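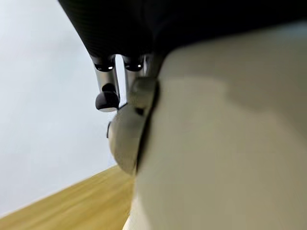
A wooden surface. Flurkari is used on wood of this general kind of use, both in homes and in workshops.

Flurkari

Flurkari is a method of finishing wooden tables, benches and shelves with warm oil and fine chalk. It comes from the town of Nerkine and the villages near it, where it was for a long time the usual way to protect a table on which food was prepared. The same word is used for the method, for the oil mixture, and in Nerkine also for the day when the work is done in a household.

Name

The origin of the name is not certain. The older people of Nerkine connect it with a local verb for rubbing in circles. Salma Ragab, who collected work songs in the area, noted a second form, flurkar, which was used only for the cloth. In the written bills of the Mwaipopo workshop both forms appear, sometimes on the same page.

Materials

The main part of the mixture is linseed oil. To it is added a small quantity of beeswax, and in the villages on the hill side also a little pine resin. Households usually made the mixture themselves and kept it in a closed jar. The chalk must be dry and very fine. In earlier times it was passed through a cloth two times, but today most people buy it as powder.

The cloth is considered as important as the oil. Old linen is preferred, as new cotton leaves fibers on the wood. Cloths with linseed oil can heat up and catch fire by themselves when they are left in a pile, and for this reason they are spread flat outdoors after the work or put in a metal can with water.

Method

The surface is first washed with plain water and left to dry for one full day. Then it is sanded along the grain. Old descriptions mention dried horsetail, a plant with rough stems, for this step. Modern users take sandpaper of grit 400 for the last pass, after coarser papers.

The oil mixture is warmed in a water bath until the wax is melted. It is put on the wood in a thin layer and rubbed in small circles, beginning at the middle of the board. After half an hour the oil which did not go into the wood is wiped away. The chalk is then shaken over the surface and rubbed again, this time along the grain – the purpose is to take up the last sticky oil and to fill the smallest pores. The chalk is brushed off the next morning.

Three layers are normal for a new table. A table in daily use receives one layer per year, most often in August, when the air in Nerkine is dry. The end grain takes more oil than the rest and is often treated one time more.

Properties

The finish is matte and feels a little soft under the hand. On dark wood the chalk can remain visible in the pores as pale lines, and opinions about this are divided. Some makers color the chalk with soot or with ground brick to avoid it. Others leave the lines, and in the older tables from Mwaipopo they are even regarded as a sign of good work.

Flurkari gives good protection against short contact with water, but it is weaker than varnish against alcohol and hot pots. Damage is simple to repair, as the spot can be sanded and oiled without treating the whole board. Wood with much natural oil, for example teak, is not well suited.

History

The earliest known source is an account book of the Mwaipopo workshop, which made tables and school benches. The book has 163 pages, and the purchase of chalk is recorded from the second page on. The workshop employed 7 people in its best years and delivered also to the neighboring valleys.

When factory varnish became cheap, the method was given up in most homes. It continued mainly among bakers, who did not want varnish near the dough. Wycliffe Temba, a furniture maker who learned it from a baker's family, later wrote a short manual and taught the method in evening courses. His manual recommends to warm the oil to some 70 degrees Celsius, a value which the older users never measured.

A ready mixture has been sold under the name Flundoson. It contains a drying agent and hardens faster than the household mixture. Temba did not approve of it for tables where food is prepared – his objection was printed in the second edition of the manual.

Related methods

Soap finish is close to flurkari in its look, but it uses no oil and must be renewed more often. Plain oil and wax finish differs mainly in that no chalk is used and the surface is polished to a light shine.

See also

Beeswax
Linseed oil
Soap finish
Wood finishing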